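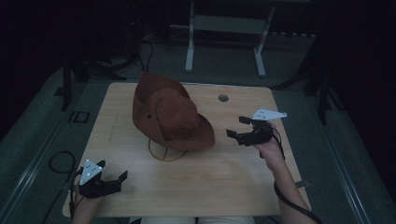 Workstation check, hand-held gripper tables, Plendthorpe site
November 2022
Checked by: Cúc Khương. Present: Riaan Modise, Shireen Zulu

1. Table stable, corners without damage
OK. Rounded corners are good for the forearms.

2. Cables of both grippers
Partly. One hangs over the table side to the floor. Shireen has stepped on one when she stood up. Please fix a clip at each side.

3. Cables on floor near the stands
Not OK. Must be tied together and covered before next shift.

4. Marker plates fixed firmly on grippers
OK on the day. Check again each morning.

5. Lighting
Weak outside of the table. Two operators told me their eyes are tired after lunch. Yolandi Gumede will ask for one more lamp.

6. Working time and breaks
Before July these persons packed hats by hand at the Mnguni line and could walk around. Now they sit and show each movement with the grippers, so the Lirnel system can learn it. The hands are less free and the body moves less. Limit is 90 minutes, then a break. In the log I found 39 sessions which were longer -- this must stop.

7. Weight and grip
Riaan has pain in the thumb since around 46 days. Sent to Mereana Ngata for advice. Smaller handles are requested.

8. Information to staff
Partly. People ask if their packing job will come back. I could not answer this, it is not in my form, but I write it down because they asked me to.

Next check: after points 2, 3 and 5 are closed.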